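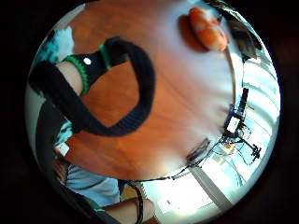
Kevser Duman asked under the last post whether it was worth unpicking a shop-bought jumper for the wool, or whether I was just being tight. She had tried it with a cardigan and ended up with a carrier bag full of bits no longer than her arm.

It depends on the seams, Kevser, and I should have said so last time. I wrote that post in a hurry and left out the part that matters most.

Turn the jumper inside out and look at the side seam. If there are two separate edges joined by a line of chain stitch, the panels were knitted to shape and you can undo them. If the edge has been cut and bound over with a zigzag of thin thread, put it back on the rail. Every row has been cut at both ends, so what you get is one short length per row. That will be what happened with the cardigan. You can use the bits for stuffing, but you won't knit anything with them.

After that I look at the label. I buy wool, or wool with a bit of nylon in it. I leave mohair alone because it grabs hold of itself and won't come apart. Anything that has been through a hot wash and gone thick is the same. Cotton comes apart well but it's heavy and I don't enjoy knitting with it.

The one I've just finished came from the charity shop in Drarndale, a man's large in navy, label says Bredard, 100% lambswool. It cost £3. There was a moth hole under one arm and another on the cuff, which is probably why it was cheap. Moth holes mean breaks, but you can join breaks. What you can't have is moths, so it went in the freezer in a sealed bag for a fortnight before I let it near the rest of my wool.

Order of work, for anyone who hasn't done it:

Take the collar off first. It's usually linked on with a separate thread and once you find the right end it pulls out in one go. Then the sleeves, then the sides, then the shoulders. The shoulders often have a strip of tape sewn in and that has to be cut out with small scissors. I did the whole lot over two evenings.

Unravel from the top of each piece down, as it was almost certainly knitted from the bottom up. If it sticks at every row you are at the wrong end. I wind straight on to the back of a kitchen chair and tie the hank in four places with scrap cotton. Don't wind it into a ball at this stage, you only have to undo it again.

The yarn comes off crinkled like packet noodles. Soak it in lukewarm water with a drop of wool wash for half an hour, squeeze it, and hang it over the shower rail. I used to hang a weight on the bottom. I've stopped, because it stretched the wool and then the finished thing shrank in its first wash. Most of the kinks drop out by themselves.

From this one I got 2187 metres, going by the counter on the winder. It's an old Movis I bought second hand and I've no reason to doubt it. The yarn is very thin, so I'm holding it three strands together, and that gives me something close to a double knitting weight. The back and front gave the long runs. The sleeves were slower, and I lost a little at the cuffs.

I had meant to make a hat and mitts from the Abou Zeid booklet, the one with the grey cover, but the hat starts with 33 stitches of a side band in a rib I can't keep straight in my head while the radio is on. So it will be plain ribbed mitts, and a scarf if the rest holds out. I'd guess a scarf takes roughly 200 grams.

Is it worth it? In money, yes, if your time is free. I wouldn't do it for acrylic. I would do it for lambswool every time, and there's usually more of it on the rails in January when people have cleared out their wardrobes.

Kevser, if you have any of that cardigan left, check whether the button band was knitted on separately. They often are, even on the cut ones, and you might get one decent length out of it.

Next job is a green one with a zip. I haven't looked at the seams yet.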